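Share 5 | Comments 3

4.2 Stalled insertions in the drive bay

The Virnivo cell ran 118 disassembly and reassembly trials on one desktop tower. Most faults were minor and cleared by a retry. The drive step was different. The arm has to bring the caddy in over the lower bay and line it up with the bracket before pushing (Figure 4a).

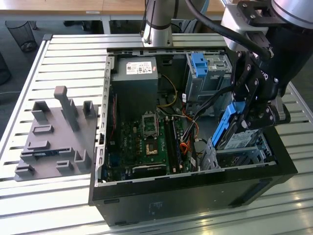

Figure 4a. Blue drive caddy in the gripper above the lower drive bay.

In three trials the controller took contact with a cable for contact with the bay and kept pushing. The force limit was set at the arm's base, too far from the fingers to catch a soft load. From the wrist, the cables and the drive cage share a small area, and the black SATA cable hangs close to the blue latch.

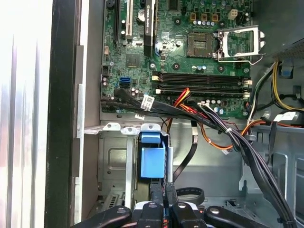 Figure 4b. Wrist view of the cables and drive cage.

We first blamed the bay position, which had been taught by hand in December. Teaching it again made no difference. The stall came back on the next run - same step, same force curve. We then added a hover check over the drive area, with a short stop before any downward move.

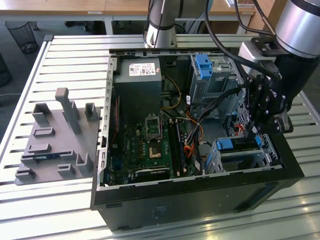
Figure 4c. Gripper over the drive area, fixed camera.

With the check in place, 99 further trials gave no stalls, but cycle time went up by five seconds. A second matter is hand clearance. The original procedure let an operator reach into the case while the arm was paused, and a pause keeps the motors powered. We now treat any reach into the case as a full stop. 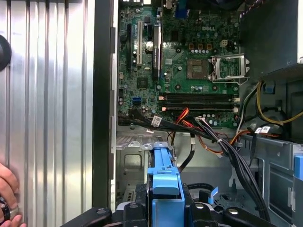
Fourie, reading a draft of this section, objected that a full stop loses the arm's position estimate on the Hollach controller, and that a monitored hold would be safer than a restart from a wrong pose. We have not tested this. The Postenov rule set allows either.

Contact | Copyright Virnivo | Back to top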